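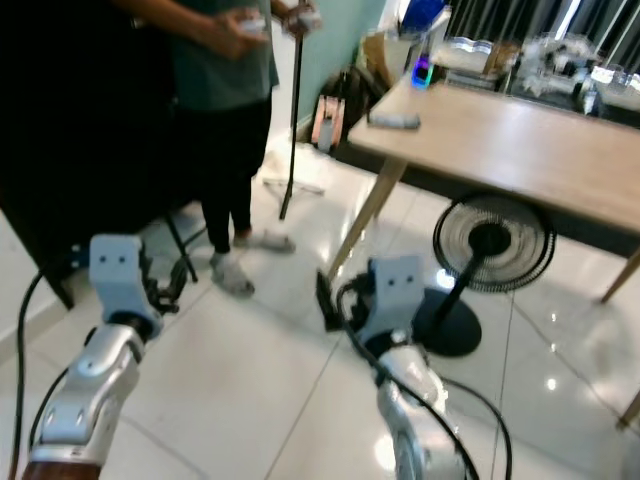
A controller in each hand and socks on a shiny floor.

My youngest has been stuck on the word "brave" ever since we read a picture book about a little boat, so last April I decided we would just go with it. I had a whole plan, with paper boats and a blue sheet for the sea, and of course she only wanted the page where the boat cries. We must have read that one page 100 times!
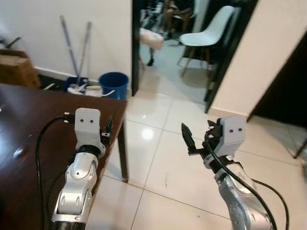
So I asked her why the boat was crying, and she told me it missed its mom but was still going - which is pretty much what I had hoped to get to by the end of the week. Then we drew faces on our own boats, some scared and some happy, and she gave every one of them a name. (Gomitow is the biggest. I don't know where she got that.)
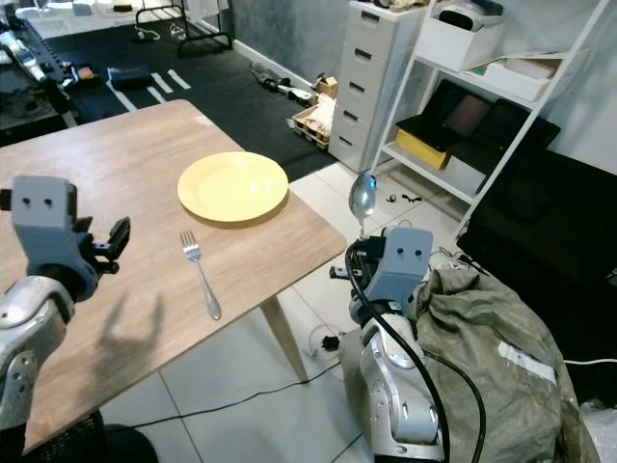

We talked for 20 minutes about things that scare her, like the hand dryers at the library and the deep end. Next time I'm going to let her pick the page first and save my plan for later.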